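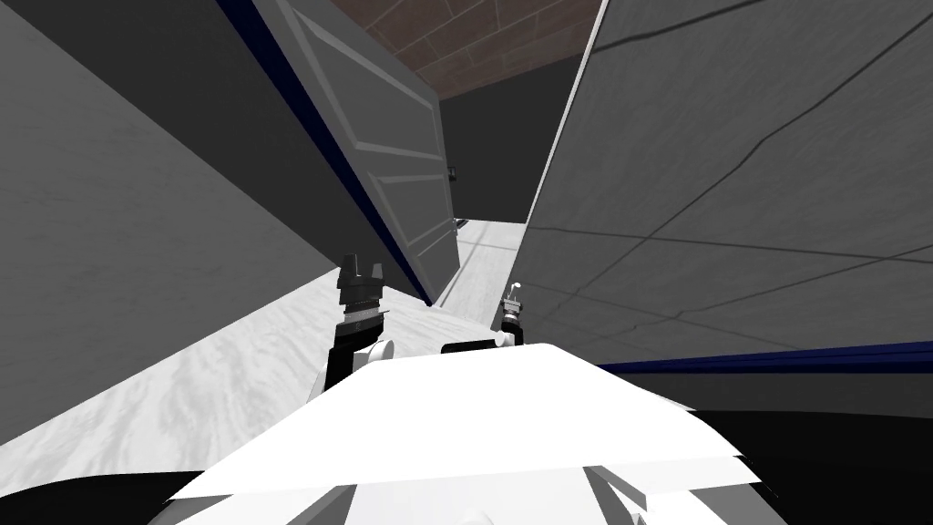 December
by Siiri Turunen

My mother-tongue has no articles, and for many years I thought that this was the reason I could not bake English bread. In a Finnish recipe you put flour. In an English recipe you put the flour, and I always wondered which one.

This winter I finally started again with rye. My aunt Elsa Hakala gave me a piece of her old starter, dried on baking paper and folded in an envelope. She wrote on it only "water, flour, wait". I waited 36 hours in a kitchen that is too cold, and then I moved the jar on top of the fridge and waited more. On the second evening there were small bubbles and a smell like sour apples.

The first loaf was a brick. I had read five different recipes the night before and mixed them all in my head, so it got too much water and also too long in the oven. We ate it anyway, sliced very thin, with butter and salted fish. My husband said it was good for the teeth.

For the second loaf I telephoned Elsa. She does not own a kitchen scale and she does not understand why I want grams. The dough should feel like wet clay, she told me, and you must not knead it, only stir with a strong spoon. She leaves it overnight under a towel and bakes it when she wakes up – at her age this means half past four.

I baked mine at seven. It cracked on the top, as she had said it should, and I let it rest in a cloth until the next day, although this was difficult. Half of it is now in the freezer. I still have to ask her how much salt she uses.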